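Wanted: a second bartender for the Heltum (and a few patient regulars to test drinks on)

Okay, so I need help behind the bar. I've been running the Heltum more or less by myself since December, and I love it, but I'd also love to eat dinner sitting down once in a while. If you've ever leaned on a bar and thought you could do this job, keep reading.

A bit about the place first. We're a small whiskey and cocktail bar with a kitchen, two doors down from the old Bailly shoe store. We have 19 stools, a row of tables along the back, and a bourbon shelf I'm probably too proud of. Most of our people come in after work, a second bunch shows up when the Trendemo theater lets out, and then it's quiet until close. The quiet part is my favorite – you get to talk to folks, find out what they really like and make them something that isn't on the list.

What you'd be doing: four shifts a week, mostly evenings, plus one afternoon when we prep syrups and squeeze a truly silly amount of citrus. You'd open or close depending on the night, keep the well stocked, pour, stir, shake, wipe things down and carry plates when the kitchen gets slammed. I do the ordering myself and I'm picky about it, but if you find a rye you're crazy about, bring me the name and I'll get a bottle in.

What I'm looking for: you need to be 21 or older, with your state server card (or willing to get it before your first shift, and I'll pay the fee). A year behind any bar is great. If you've only waited tables but you can make a decent Old Fashioned and remember who hates olives, I want to hear from you too! Please don't send me a list of flair tricks. I have low ceilings and I just replaced the light over the register.

Pay is hourly plus your full share of tips, paid every two weeks. You get a staff meal on every shift and a $200 bonus after your first three months. I can't offer health insurance yet. I'm working on it, and I'd rather say so now than have you find out later. 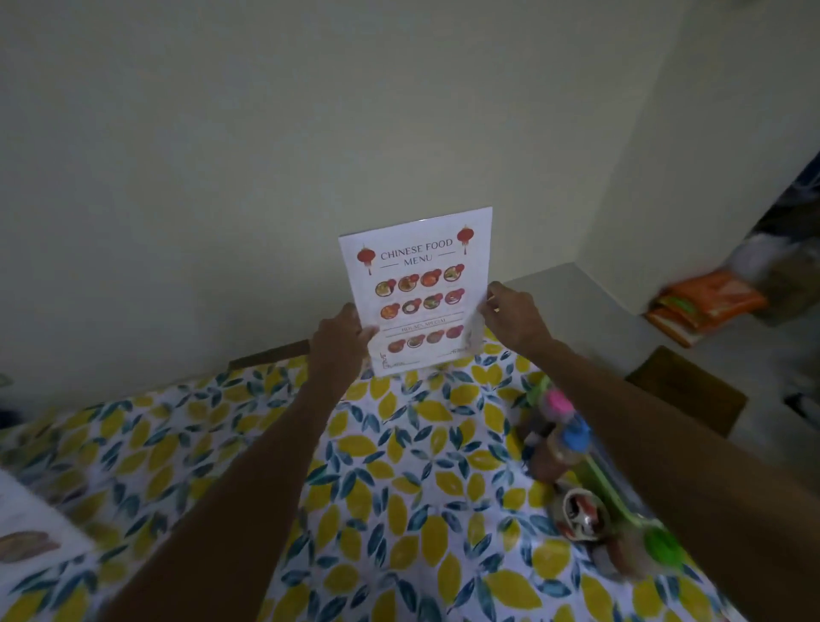 Page last changed: Apr 10, 2024

Now for the tasting panel, a separate thing. I'm putting together a new drinks list with the Sikholm distillery and I need some 2,054 opinions, or at least it feels that way. If you live close by and you're free for 2 early evenings, come sit at the bar, try small pours of four or five drinks and fill out a card for each one. It's unpaid, but the drinks and snacks are on me. Be rude on the cards if you have to. The last batch had a smoked pear thing in it that I thought was wonderful, and the cards did not agree.

Same age rule for the panel, and please line up a ride home.

To apply for the job, drop off a resume any afternoon before we open, or use the contact form on this site and put "bartender" in the subject line. Tell me where you've worked, which nights you can't do, and what you order when somebody else is paying. For the panel, put "tasting" in the subject line and mention any allergies – nuts and egg white especially.

I'll answer everybody, though it may take me a few days if we're busy. Both spots stay open until I take this page down.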